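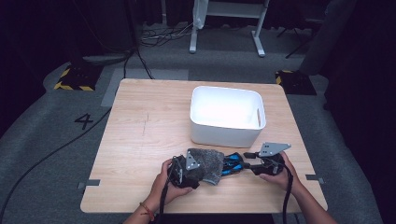
Marjatta Koskela asked whether the hand-held gripper pair has to be recalibrated every time it is put away, and whether the same rule applies at all tables. Her question comes up often and is answered first.

Is recalibration needed after storage?
No. The Stilum pair keeps its settings when stored in its case. Recalibrate after a drop, after a jaw change, or once 800 grasps have been logged.

What is checked before a sorting session?
Check the screws on both metal top plates, the jaw faces and the two cables. The cables should hang clear of the table edge and must not be wound around the wrist or forearm.

Why does the sock catch in the jaws?
Fuzzy knits shed fibre, and the fibre collects at the base of the jaw. Brush both jaws after every 25 socks. Do not use compressed air, as it drives lint into the hinge.

May the bin be moved?
The bin may be moved anywhere on the tabletop between runs. Please leave it in place during a run.

One half closes more slowly than the other. What should I do?
Stop and unplug both halves. Exchange the cables and try again. If the slow side changes, replace the cable (part 104). If it does not, send the pair to the Räsänen workshop, where repairs take roughly 69 hours.

Who approves a jaw change?
Hanne Harju. Jaws fitted before December should be returned to her for inspection.

Last updated Mar 23, 2023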